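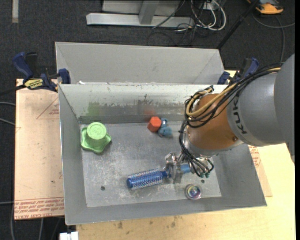 Speaker notes - "Picking, and the people who used to do it"
Drarker operations day, Tuesday, March 25, 2025
Slot after lunch. Keep it to 25 minutes and leave time for questions.

Opening

Say who I am and what I do. Shift manager at the Bendley site for most of my working life, now looking after the picking cells. I don't write the software and I won't be able to answer questions about it. Soltani have a stand in the foyer and they will.

Say what the talk covers. Mixed small goods, picked out of a bin one at a time by an arm, and what that did to the jobs on the floor.

Slide 2 - What the work is

Returns and mixed stock. A hairbrush, a toy, something round and clear that the light goes straight through. No two bins the same. A person tips the bin, looks, picks, scans, puts down. Do that for a full shift and your shoulders know about it.

The arm does the picking part. It does not do the tipping, the checking or the deciding what to do with a thing that has come back broken.

Point out that a brush is a fair test. There is a narrow part you can get hold of and a fat part with bristles. People go for the handle without thinking. Somebody had to work out how to get a machine to do the same.

Slide 3 - One week's figures

These are from a normal week in July, one cell, day shift.
Items put through: 3,832
Picked by the arm with no help: 3,097
The remainder went to a person.

Don't rush this slide. People hear the big number and stop listening. The remainder is where the work is now. Clear plastic, flat things lying against the side of the bin, anything tangled. It means the person at the cell gets the awkward ones all day and none of the easy ones.

Slide 4 - What changed for the pickers

We had 7 people on hand picking in that area. All of them still work at Bendley, but not all in the same job. Two moved to inspection, one to goods in, the rest look after the cells on rotation.

Things they told us in the first months, in their words as near as I have them:
"It's quieter and I don't like it."
"My wrists are better."
"I used to know how my day had gone. Now I look at a screen to find out."
"Who gets the blame when it drops one?"

That last one came up at every meeting. We should have had an answer before the cells went live and we didn't. The answer now is that a dropped item is logged against the cell and never against the person on it. It's written down and signed. If you take one thing back to your own site, take that.

Slide 5 - Pay and grades

Expect questions here. Cell operator went in at the same grade as picker. That was a mistake and it took too long to put right. The operators were clearing faults, setting out bins, and telling the engineers which goods would give trouble, and they were usually right. They were regraded in the second year. I would do it on day one if I did it again.

The old picking bonus was paid on items per hour. You can't run that when the arm sets the pace. We moved to a flat shift payment. The fastest pickers lost a bit by it and they said so. I think they had a point.

Slide 6 - Training

Soltani gave us two days. We needed more like two weeks, mostly spent standing next to someone who already knew the cell. We also bought the Didia course on fault clearing. Good on the safety side, less good on why the thing has stopped in the first place.

Fault log for the first year has 1,967 entries. Read out three or four of the short ones if there is time - "bag on gripper", "stopped, no reason", "lid". An operator wrote "lid" and everyone on that shift knew exactly what it meant.

Get operators to write the guide. Ours is four pages and it lives at the cell.

Slide 7 - What I would ask before buying

Who gets the items the arm can't pick, and for how many hours at a stretch?
What happens to the bonus?
Can an operator stop the cell without asking anyone?
Who do they ring at three in the morning?

Rotation - we do two hours on the cell, then off to something else. Four was too long. People stopped noticing things.

Questions

If asked about job losses: none at Bendley so far, but leavers in that area have not been replaced, so the head count is lower. Say it straight.

If asked about cost: refer to the finance handout, don't guess.

Handouts are by the door. Thank the organisers and tell people the coffee is upstairs.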